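Lustach Robotics Laboratory: Course Handout
Unit 6, Fault Case: Contact Loss During Peg Extraction

6.1 Background
The task is to grip one peg, lift it clear of its block and set it down elsewhere. The Erden controller was tuned in simulation over 1,004 trials. In 36 of them the arm went into a protective stop close to the block. The log gave the same code each time: joint torque limit exceeded, wrist axis.

6.2 What the logs showed
The first reading was that the peg had jammed in its hole. The joint data did not support this. Torque rose before the fingers closed, while the tool was still moving down. In trial 608, the one we work through in the lab, the rise began roughly 300 milliseconds before the close command.

6.3 Cause
Two errors acted together.
The tool centre point had been entered for the Pumari gripper with its short fingers. The long fingers were fitted in the model, so every approach finished too low.
The collision check ignored contact between the fingers and the block. This pair had been switched off to save computing time and was never switched back on. The planner therefore accepted paths that pressed the fingertips into the block.
Neither error would have passed review on its own if the tool file had been compared with the model.

6.4 Approach geometry
Red gripper and black block, from two views:

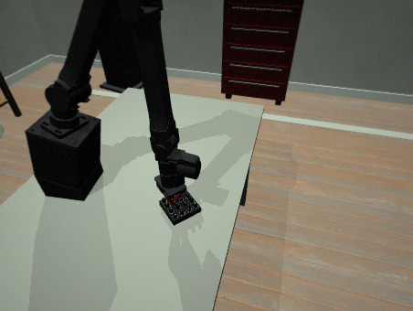
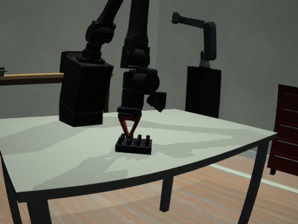
Clearance has to be worked out from the fingertips. The Deák method in Unit 4 measures from the flange, and students who use it here without adding the finger length will repeat the original fault.

6.5 Corrective action
Tool data is now read from the model file at start-up. The contact pair is enabled by default. Downward speed is reduced for the last part of the approach, and the torque threshold is left unchanged. Raising it was proposed and refused: on a real cell the stop is a safety function, and a limit must not be widened to clear a nuisance fault.

6.6 Before the lab
Plot wrist torque against tool height for trial 608. Mark first contact and the close command. Bring the plot with you, with units on both axes.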